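Home Service Robotics Forum
Board: Rules, Standards and Good Practice
Topic: Working distance for persons during two-arm laundry handling

Posted by B_Helmy (Moderator)
Sun 31 October

Members are invited to comment on the draft wording for section 19 of the board's practice notes. The section covers work in furnished rooms where two arms handle soft goods and a person may be standing close to the machine. The present text was written for fixed benches and does not transfer well to homes. For reference, two views of laundry work in a tiled room: 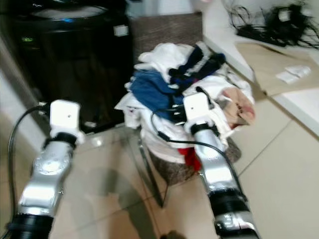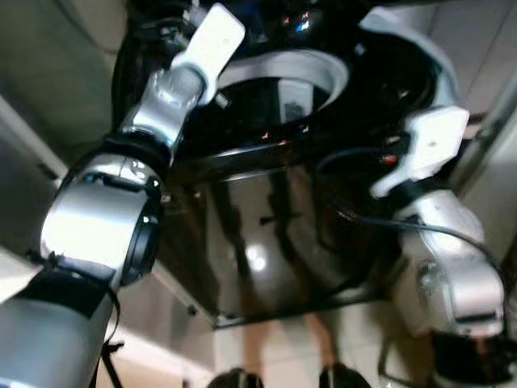

The proposed wording is as follows.

19.1 Before the arms are enabled, the operator shall name one person as floor lead. The floor lead holds the stop control and has no other duty while the arms are enabled.

19.2 No person shall stand within 60 cm of the base while either arm is enabled, except the floor lead.

19.3 External cables on the arms shall be checked for slack and for snag points at the start of each session and after any change of task.

19.4 Glass furniture within reach of either arm shall be removed or recorded in the room sheet.

Comments are requested by the middle of November. Please cite the clause number.

Brahim Helmy

Posted by culport_lab

Clause 19.2. We do not support the figure as written. A distance measured from the base says very little about a machine whose arms extend well beyond it. At Culport the limit is taken from the farthest point the gripper can reach at full extension, plus a margin for a person leaning forward. A fixed number will be copied into procedures by people who have never measured their own equipment.

Posted by Jaime Patrício

I must disagree with the previous member in part. A reach-based limit is sound in a laboratory. In an ordinary living room it would place the floor lead in the hallway, with no view of the grippers. In our own work at Aguiar we found that operators given an impractical distance simply ignored it. A shorter distance that is kept is safer than a longer one that exists only on paper.

I would suggest that 19.2 set the distance by mode. When the arms are following an operator's commands, the shorter figure could apply, with reduced speed. When they are moving on their own, the full reach should be kept clear.

Posted by culport_lab

The split by mode is acceptable to us, provided reduced speed is defined. It should also be stated who confirms the mode, and that the confirmation is spoken aloud.

Posted by wistora_ops

Clause 19.3. Please consider stronger language. Laundry is a poor match for outside cabling. A sleeve or a strap can pass over a cable and tighten as the arm lifts, and the operator may take the added load for the weight of the cloth. Wistora form 3267 requires the arm to be halted before anyone reaches in to free a garment. The draft does not mention this at all, and in our view it is the most common reason a person's hands come near a gripper.

Suggested text: "Where cloth and cable are in contact, the arm shall be halted and disabled before the cloth is freed by hand."

Posted by B_Helmy (Moderator)

The suggested text is noted and will be entered as 19.3(b). Does any member object to the word "disabled"? On some machines an arm drops when power to the joints is removed.

Posted by lerkis_user23

Yes, I object. Our arms sag when disabled – not far, but enough to pinch a finger against a stool or a counter. "Held in a protective stop" would cover machines with brakes and machines without. The maker's manual should then say whether it is safe to reach in.

Posted by wistora_ops

Agreed. Please use the member's wording.

Posted by Jaime Patrício

Clause 19.4. "Removed or recorded" gives two very different options equal standing. Writing down that there is a glass table does nothing for the table. I would ask for removal first, then a cover or a software limit on the arms, and a record in every case.

Posted by culport_lab

We do not agree that a cover should be accepted. A blanket over a glass top hides the edge from the operator and from the cameras. Remove the item, or set the limit.

Posted by Jaime Patrício

A rigid cover with marked edges does not have that fault. I am content to see blankets excluded by name.

Posted by B_Helmy (Moderator)

The two positions on covers will be carried into the next draft as alternatives, and members may state a preference at that stage. Clause 19.2 will be rewritten by mode, with the spoken confirmation added. Culport is asked to supply a definition of reduced speed, with the test method.

One item remains open. Clause 19.1 does not say what happens when the floor lead has to leave the room. My reading is that the arms are stopped and the start checks are repeated in full on return.

Posted by lerkis_user23

In full seems excessive for an absence of a minute. We would support a short check of cables and persons only. I will send text for this before the deadline.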